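Snack box for the office break table: bags or no bags?
Forum: Around the House > Storage and Tidying

perla_gallegos
Hi everyone! I've taken over the snack table at work (there are 40 of us, and I said yes before I thought it through, as usual) and I'd love some advice from people who are tidier than I am. Up to now everything has been dumped in a deep basket, and whatever sinks to the bottom stays there until it's crumbs. I'm thinking of switching to one big shallow box where you can see it all from above. Do you stand the packets up or lay them flat? And do you sort by kind or just let people dig?

Jaxon P
Deep basket every time, sorry. A shallow box takes up half the table and holds next to nothing. We had one at my old job and I was refilling it twice a day. Put a scoop of everything on top and let folks rummage, they like rummaging.

dulce_h
Oh Jaxon, no! My sister Anayeli and I have kept a shallow box going at our mother's place for years now, for the grandkids and whoever else wanders in, and I wouldn't go back to a basket for anything.
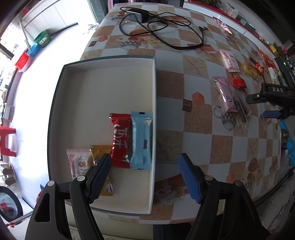
I start every refill at the near end, the end people reach into first, and I work across it before I go any farther up. It does look skimpy for a while, I'll admit that, and my mother always asks if we forgot the rest. But a blue bar up against the wall with a red packet right beside it is easy to spot from across the kitchen, and even the yellow one and the pink and white one farther over don't get lost. I put colors that are far apart next to each other, so a kid can ask for "the red one" and get the red one. The top end stays open for whatever gets bought that week.

perla_gallegos
That's so helpful, thank you! I love the starfish on the tablecloth too, it makes me want to be at the beach. Does the box slide around on the cloth when people grab things?

dulce_h
A little! Anayeli puts a piece of rubber shelf liner under hers. I just nudge mine back when I walk by.

wences_v
I'm with Jaxon on the space problem, but only partly. For 40 people I'd keep a shallow box out and a closed tub under the table for refills. That way you get the tidy look and you aren't running to the store every time somebody has a hungry afternoon. I'd skip the sorting, though. Ours was sorted on the first morning and never again.

Jaxon P
OK, a tub underneath I could live with. Still say the basket is less work.

perla_gallegos
Box on top, tub below, I'm sold. I'll pick up some shelf liner on the way home and try it out on the break table tomorrow.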